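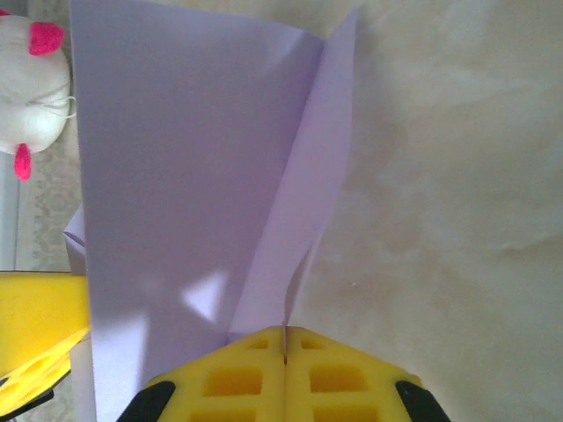 Lavender paper in the yellow fingers, folding station, Clekside open day.

So I finally made it out to the Clekside robotics open day, and I'm still talking about it to anyone who'll stand still long enough. It's 200 steps up from the parking lot (my phone kept track, my knees did too), and by the time I found the right door at 10:30 there was already a line for the doughnuts.

I'd gone mostly for the big Trulanport arm that stacks crates. It's fast and loud and the kids loved it. But I ended up spending most of my morning at the paper folding table, which I'd have walked right past if Halina Kalinowski hadn't waved me over. She runs the folding project, called Umen, and she'll happily talk about paper for as long as you let her — I let her for a good 30 minutes.

Paper is a pain, she told me. It bends when you don't want it to, it slides, and it never sits quite the same way twice. Pinch it too hard and you leave a mark, too soft and off it goes. The view from the robot's wrist was up on a screen, so we got to see the fold from right down by the fingers, with the light catching one side of the sheet and the other side in shadow. I could have watched that all day! There was a white plush toy with hot-pink felt bits over to the side, too, and the little girl next to me asked three times if she could take it home.

Halina says they've logged 386 tries so far, good and bad, and the bad ones go in the notebook right along with the good ones. I asked if it would ever do a paper crane. She laughed and said to ask her again in January.

The next open day is in the spring, same place. Wear flat shoes, and get to the doughnuts early.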